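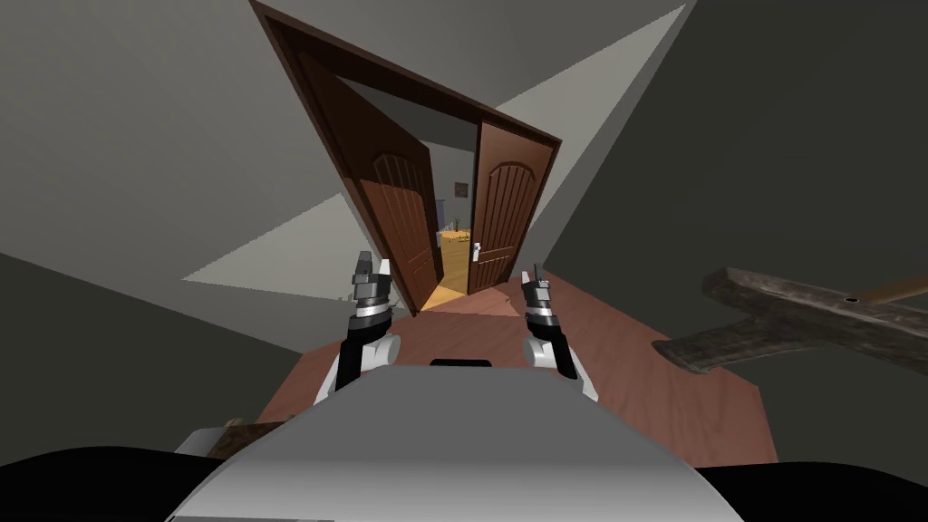

OK, the paper is finally through review so I can talk about what I've been doing since basically last winter. Short version: we've been teaching a simulated two-armed robot to get itself through doorways, and the thing that helped most was tilting its head around at random. Long version follows, get a coffee.

So the project is called Millutier. Four of us: me, Katia Gentile, Yogesh Awasthi and Lise Bouchard, who runs the lab and kept us all from adding a seventh experiment to a six-experiment paper. (We did add a seventh. It's in the appendix. Sorry Lise.)

The robot has to look at a room through its own onboard camera, work out where the opening is, pick a line through it, and keep both arms clear of the frame and the door leaves on the way. No map. No depth sensor either, colour only, which was my stubborn idea and cost us most of the autumn.

Doors are awful, by the way. A door is a big flat thing that changes where the wall is depending on how somebody left it. Double doors are two of those. And if they're the same sort of colour as the floor, the early models would cheerfully steer for the edge of the leaf like that was the gap.

Our first policy was trained with the camera perfectly level. Every horizon flat, every door frame vertical. It looked fantastic. We had a little celebration. Then Yogesh rolled the camera a few degrees, just to be annoying, and the success rate fell off a cliff.

It had learned "vertical dark lines = door". Fair enough! Every door it had ever seen was made of vertical dark lines! But a real base rocks when it brakes, camera mounts sag, somebody bumps the head and doesn't mention it. A level camera is a lovely thing you get to have in a simulator.

So the method (we call it Jotidel, Katia named it, she won't say what it stands for and I've stopped asking) is this. At the start of each training episode we pick a random camera roll and pitch. Some are tiny. Some are properly steep, so the door frame comes in on the diagonal and the walls turn into a pile of grey triangles.

People have randomised camera pose before, I'm not claiming we discovered it. The usual advice is keep it to a few degrees or the policy gets confused. We went way past that and then did one extra thing, which is the part I'm proud of.

The extra thing: the policy has to predict its own tilt. It's a small side task, one little output head, "how far over am I right now?" The simulator knows the answer so the labels are free. And once it has to answer that, it starts using everything in view to do it, the floorboards, the corners, its own body.

Its own body turned out to be a big one. We'd been cropping the torso and arms out of the bottom of the picture to save pixels. Katia asked why. I had a whole speech ready about compute. We put them back in and the clearance errors dropped that same night, and I have not been allowed to forget it.

My best explanation is that the arms give you a ruler. They're always the same size, they're attached to you, and if the gap looks narrower than the distance between your grippers you'd better do something. I can't prove that's what the network is doing. We did mask the arms out at test time and it got noticeably worse at judging narrow openings, so make of that what you will.

Numbers, for those who scrolled straight here. We tested on 1000 rooms it had never seen. The level-camera policy, with tilt turned on at test time, got through cleanly in 49 of them. Yes, 49. Jotidel with the tilt prediction and the arms left in got through in 846.

"Cleanly" means no contact with anything, frame, doors, clutter, whatever's lying on the floor. We were strict about it. If a gripper brushed the door it counted as a fail even when the robot carried on into the next room looking very pleased with itself.

Where does it still fail? Mostly clutter close to the body. Big timber pieces poking in from the side are the worst, they're brown, the floor's brown, the doors are brown, and once something slides out of view the policy forgets it exists. There's no memory in there at all. That's the next paper, or it's Yogesh's thesis, depending who you ask.

It also gets nervous about light changes between rooms. If the far room is much brighter or a lot yellower it'll sometimes stop short of the threshold and just sit there. We had a long argument about whether sitting there is a failure. (It's a failure. We timed it out.)

Someone's going to ask about real hardware so I'll get in first: no, not yet. Everything in the paper is simulation and the title says so. Italo Marras over at Hesa has offered us time on a real two-armed base in June, and I'm equal parts thrilled and sick about it.

I've been told to expect the handles to be the problem. The arms go past them very close, and in sim a handle is a tidy little solid shape that doesn't catch on a cable. Real cables! I haven't had to think about a real cable in ages.

Things I'd do differently: start with the tilted camera on the first day. Write the strict contact check before training anything. Look at the failures with my own eyes sooner. I spent weeks staring at curves when an evening of watching it drive at door edges would've told me the lot.

Code and the room generator are going up once Lise has had a go at my readme. You'll get all 1203 room layouts, training and test, with the seeds. The grey walls are staying grey, I tried wallpaper textures and it made very little difference and took forever to render.

Big thanks to Brunello Ferri, who reviewed an early draft for us as a favour and wrote "why?" beside one paragraph eleven times. The paragraph is gone.

Happy to answer questions, I'm around till about 4 and then I've got a training run to babysit.

Oh, and since two people have asked already: yes, the tilt prediction works on its own without the arms in view. It's a smaller gain. Table's in the appendix, right after the experiment Lise told us not to do.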